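Handout 4: The Desk, the Cable Hole and the Wastebasket
Keeping a Shared Workroom – notes for the September 4, 2025 meeting
Prepared by Kulsoom Shaikh

Welcome back, everyone, and thank you for the lovely questions last time (I have tried to answer Clyde's in the margin of handout 3, so do have a look if you missed it). Today we stay with the plainest part of the room, which is the tabletop itself.

A pale wood-look surface is a kind one to work at, but it shows dust as soon as the light falls across it. Wipe along the grain with a damp cloth, and then go over it once more with a dry one. Take your time around the cable hole – crumbs love the rim. 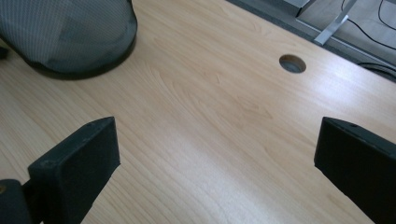
When you have finished the top, run the same cloth along the edge strip. Mohsin likes to do this part first, and I won't argue with him, as long as it gets done.

Now to the basket. Mesh is light and easy to carry, but fluff settles in the little openings, and a soft dry brush gets it out far better than a cloth will. Do the bottom rim last.

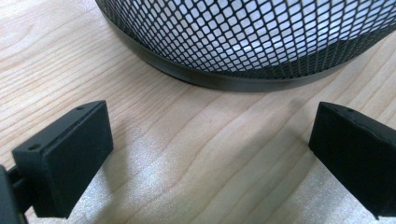
Fig. 2. Black mesh container on the tabletop, base rim and lattice.

For the liner, set the basket up on a table so you aren't stooping. Open the bag fully, push it well down, and fold a good wide cuff over the top edge all the way round. When you come to empty it, unfold the cuff, gather it in both hands and lift slowly! 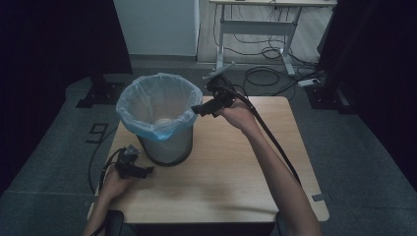 Room Care Notes, p. 17

For next week, please read pages 36 to 47, and bring one liner from home that you think fits badly. Efraín will show us his knot.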